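The Board Under the Oven

Small kitchens run on borrowed surfaces. A countertop appliance gets bought first, and the place to put it gets worked out afterward, usually on the same evening. At Vidunholm, a block of small rental units with shared workrooms on the ground floor, most kitchens came with one short counter and a sink. Anything else had to stand on something the tenant found or built.

For a lot of them, that something was particleboard. It is cheap, it is flat, and the lumberyard will cut it to size while you wait. A piece goes across two low cabinets or a pair of brackets, the oven goes on top, and dinner gets made. Few people paint it or seal it. They mean to, and then the oven is already plugged in.

What a bare board does next depends on what lands on it. Particleboard is wood flakes and glue pressed into a sheet, and it takes in anything wet. Coffee leaves a ring. Oil leaves a dark patch that won't scrub out. Pen and marker go in deep and stay. After a year or so the top of the board is a fair record of the kitchen, and the spot where it meets the appliance is where crumbs and grime collect.

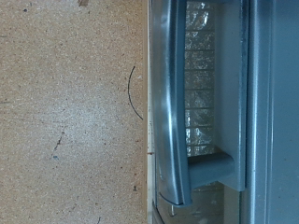 Reading the marks

A speckled board hides dirt well, and that works against you. Brown crumbs on brown flecks are hard to see from standing height. The pale lip along the bottom of an appliance is easier to check, and small reddish-brown specks will show up on it plainly. They may be food or they may be the start of rust. Wipe with a damp cloth first. If they come off, it was food. If they stay and feel rough under a fingernail, the finish has probably broken and the spot should be kept dry.

Lines and dark streaks in the board are another matter. A drawn line is harmless. A streak might be a scratch or might be a crack, and the way to find out is to unplug the oven, let it cool, lift it off, and press on the board from both sides. If it gives, replace it.

What the tenants use now

The workroom at Vidunholm keeps offcuts in a rack by the door, and a sheet cut down for a small oven runs 26 inches on the long side. Two products come up often when people talk about finishing it. Ustar is a clear water-based sealer that goes on with a foam brush. Palma is a stick-on edge band, sold in white and cream, that covers the raw sides where the flakes tend to crumble.

Neither one is a heat shield. The manual for the oven will say how much open space it needs at the back and sides, and that number counts more than how the shelf looks. Some tenants put a ceramic tile under each foot – the plain white kind, left over from a bathroom job.

The other choice is a steel cart. Pesta makes a two-shelf model that holds 110 pounds and rolls out for cleaning. It costs more than a board, and it takes up floor space that several of these kitchens don't have.

Most people stay with the board. They seal the top, band the front edge, and pull the oven forward once a month to wipe along the seam.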